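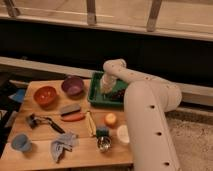 Last updated: February 25, 2019

# Silside Household Lending Library: Frequently Asked Questions

The questions below are the ones most often received at the Silside front desk. Members should also read the Terms of Borrowing, which take priority over this page if the two differ.

## Membership

**Who may join?**

Any resident of Silside or Grerkance aged 18 or older. Residents of Sproģis may join if they work or study in Silside and can show a letter from their employer or school.

**What does membership cost?**

The yearly fee is $33 per household. Households that receive housing support pay no fee. Membership runs for 12 months from the date of joining and does not renew on its own.

**May other people in my home use my card?**

Yes. Up to two adults may be named on one account. The person who opened the account remains responsible for all loans.

## Borrowing

**What can I borrow?**

Kitchen equipment, hand tools, sewing machines, folding furniture, garden tools and children's party supplies. The library does not lend car seats, ladders taller than six feet, or anything that burns fuel.

**How many items may I have at one time?**

Five. A set counts as one item. The 86-piece dinner service is lent only as a complete set and must be reserved at least two weeks ahead.

**How long is a loan?**

Fourteen days for most items and three days for carpet cleaners and folding tables. One renewal is allowed if no other member is waiting.

**Is a deposit required?**

Only for items marked with a red tag. The deposit is $100 and is returned on the same card once the item has been checked in. Please allow five business days.

## Returns, loss and damage

**Do items have to be cleaned before they are returned?**

Yes. Items returned dirty are subject to a cleaning charge of $2 each. Please do not put sewing machine parts or knife handles in the dishwasher.

**What happens if something breaks?**

Tell the desk when you bring it back, and return all of the pieces. Members are not charged for ordinary wear. Where an item has been lost or misused, the charge is the price listed in the catalog – never more than that amount.

**Are there late fees?**

No. However, an account with an overdue item is paused until the item is returned. After 60 days the item is treated as lost.

## Donations

**Do you accept used household goods?**

Yes, by appointment. Goods must be complete and in working order, with the manual if there is one. We are not able to accept mattresses, glass shelving or opened paint. The Prallitz branch closed its drop-off counter in September, and all donations now go through Silside.

## Contact

**Whom should I write to?**

Questions about accounts and fees go to Dima Sfeir, Member Services. Donations and repairs are handled by Rasmus Šimkus. Letters may be left at the front desk during opening hours – please include your card number.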